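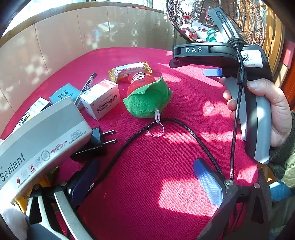 Figure 4. Tabletop work with two hand-held grippers. A braided cable crosses the carpeted surface close to the split ring on the plush toy.

4.3 Cable drag and the false-close fault

The most interesting failure in the Alia recordings came from the cables, and we were delighted to finally track it down. Over 3,000 episodes had passed our automatic checks by the time the first Ferness policy was trained. The policy reached well, lined up its fingers well, and then, on a small share of trials, closed them in empty air a few centimeters short of the object. It would then lift and carry on to the goal as if it held something. We call this a false close.

Our first guess was a bad grasp label. The labeling script marks a grasp when the finger gap stops shrinking, and a soft object such as a plush toy makes that point hard to pick out. We relabeled the soft-object episodes by hand and trained again. The false closes stayed, and they showed up with boxes and wrapped snacks too, so the softness of the object could not be the whole story.

The clue came from the wrist pose. In 54 episodes the recorded wrist path had a short sideways step just before the fingers closed. A step like this is easy to miss in a plot of the full path, but it jumps out once the path is lined up with the finger gap! The person holding the tool had felt a tug, corrected for it, and finished the task. The finished task is what our checks looked at, so every one of these episodes was scored as a success.

Figure 4 shows the sort of layout in which the tug can arise. The cable lies loose on the carpet, among the objects, and it runs from under one finger toward the pad of the other, past whatever the operator wants to pick up. Carpet grips a braided sleeve far more than a bare desk does. When the tool moves away from the slack, the cable lags, then lets go all at once. A ring or a short cord on an object makes things worse, because a moving cable can hook it and shift the object while the fingers are still on their way in.

Two effects are mixed together in the data as a result. In the first, the tool is pulled and the object stays put. In the second, the object is pulled and the tool stays on course. Both leave the final approach looking shorter or longer than the operator meant it to be, and a policy trained on them learns that a close can start early. We were able to separate the two by replaying the episodes in Teller, our viewer, with the wrist path drawn over the video. The first kind was much more common.

To test the cause directly, we ran eight new sessions with the same tasks and the same operators, and changed only the cable. In half of them it was left loose on the table. In the other half it went up over the operator's shoulder, with a strap at the elbow to take the strain. The sideways step came back in every loose-cable session and was absent from all the others. We had hoped for a trend and did not expect so clean a split.

There is a safety side to this as well. A false close is mild on a plush toy, but the robot arm continues its motion after it, and on one trial it swept an open hand of metal fingers through the place where a box was standing. The box was knocked over and the arm stopped on its force limit. We have since lowered that limit and added a check that the finger gap is larger than the empty-close value before any lift is allowed. The check is a few lines of code and has caught every false close so far. It also fires now and then on very thin objects, such as a pen held by its clip, and we have no good answer for those yet.

All Alia episodes with a sideways step are now tagged, and we kept them in the release. They make a lovely test set for anyone who works on spotting outside forces from motion alone. The Wuyts split, used for the results in Section 5, leaves them out of training.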